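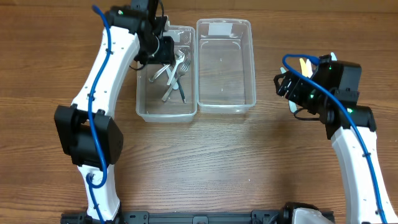

4 min read

Every kitchen I have ever loved had a terrible cutlery drawer. Mine was the worst of the lot until last September, when a teaspoon wedged itself across the runners and I had to empty the whole thing through a gap the width of my hand. Out came 60 forks. I live with one other person!

So I went to see Annelies Segers, who sorts and sells second-hand cutlery from a former dairy in Clokcombe and can talk about forks for an entire afternoon (she did, and I could have stayed for another). Her first rule is that you never sort in the drawer. Everything comes out on to a table, and then you need two clear bins, side by side. The mixed pile goes in the left one, and the right one starts off empty and only ever receives things you have picked up, looked at and decided to keep.

Clear plastic matters more than I'd have guessed. Spoons and forks slide over each other and hide the dark-handled odds and ends underneath, and with see-through sides you can spot them without rummaging. Annelies likes a shallow pile too, a few pieces at a time, topped up from the drawer as you go. I tried tipping in the lot at once and it was like playing pick-up sticks with a scrapyard.
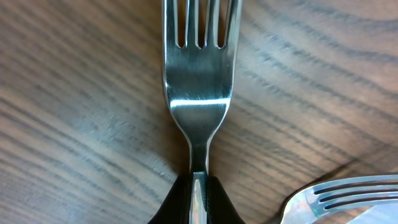 Forks are where the real pleasure is. Once you start looking at them singly you can't stop, and I now turn over every one I'm handed in a café. Annelies looks at the tines first, then at the slots between them, which on a decent fork finish at the same height and are nicely rounded at the bottom, as on the four-tined stainless one here. Then she tilts the head to the light and watches how the shine moves across it. A brushed surface is kinder to old scratches than a mirror finish, and she is very fond of a slim neck.

Her own favourite is a pattern called Skitavus, made by a small firm named Maes, and she has spent 11 years putting together a full set. She is 2 dessert forks short. Declan Kettle, who runs the Plergate market stall where she finds a good deal of her stock, keeps a biscuit tin under the counter for anything that might match.

I came home and did the whole drawer in one evening, with the radio on and a pot of tea going cold. Some 80 pieces went to Declan, including a fish slice I can't remember ever using. The forks we kept all sit the same way round now - tines to the back - and I have opened that drawer far more often than supper requires.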